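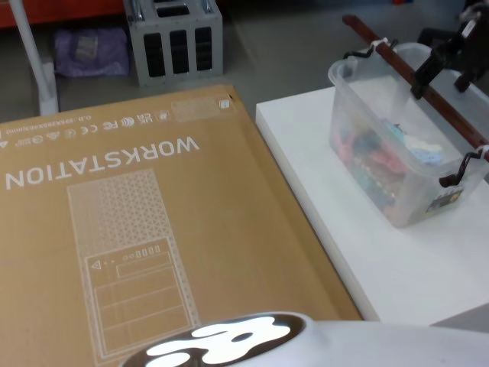

**Keeping or binning big boxes – Storage & Packing board**

**skoltbridge_ulla**
We're clearing the stockroom at Skoltbridge and I'd like other people's rules on empty boxes. The one I'm stuck on is a workstation box, tower PC size. Märta Dalen, who I share the room with, wants it flattened and gone by Saturday. I'd keep it in case the computer has to go back. It takes up half a table at the moment.

**pallet_tom**
How long is the warranty? I keep the box for that long and then it goes. If you've got racking, it can live on the bottom shelf.

**skoltbridge_ulla**
2 years, bought in January. The racking is the other problem. It's the orange sort and it has filled up with bits from the old displays.

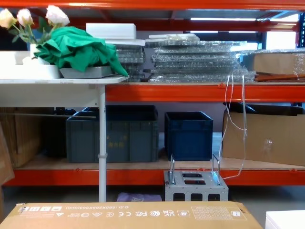
The bubble-wrapped panels are staying, they're a pain to wrap again. I'd like the crates on the lower shelf sorted first, then the folding table cleared so we have somewhere to work. The white roses can go home with whoever wants them.

**lodine60**
Flatten it. I kept every box for years and used one. A new double-wall carton is cheap enough.

**pallet_tom**
Disagree. A plain carton is fine for books. For a tower you want the inserts that came with it, and those only fit their own box. Has she still got the foam?

**skoltbridge_ulla**
Yes, in a bag under my desk. I had another look at the print in case there was a model number to write down before Märta gets to it.

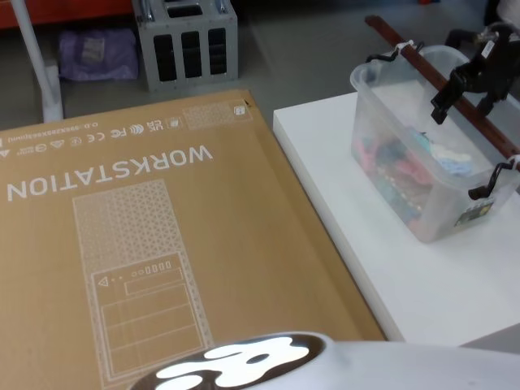 *Box is upside down, model line starts "O.D" along the far edge.*

So I'll copy that on to a card whatever happens.

**lodine60**
If the foam is safe then fine, keep it, but put a date on it. Otherwise it'll be there when you retire. What else is in the way?

**skoltbridge_ulla**
Long things, mainly. There's a fabric roll in clear plastic and I don't know where it should live.
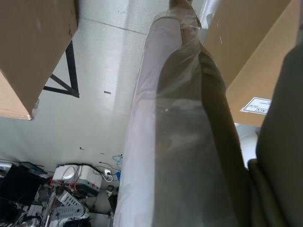

Märta says stand it in a corner. I think it will lean and crease, so I'd sooner lay it flat along the back of a shelf.

**pallet_tom**
Flat, with nothing on top. Leave the plastic on.

**lodine60**
Standing is OK for a few weeks if it's on a firm core. Turn it now and then.

**skoltbridge_ulla**
Flat it is, once the crates are done. Box stays until the warranty runs out. I'll tell her tonight.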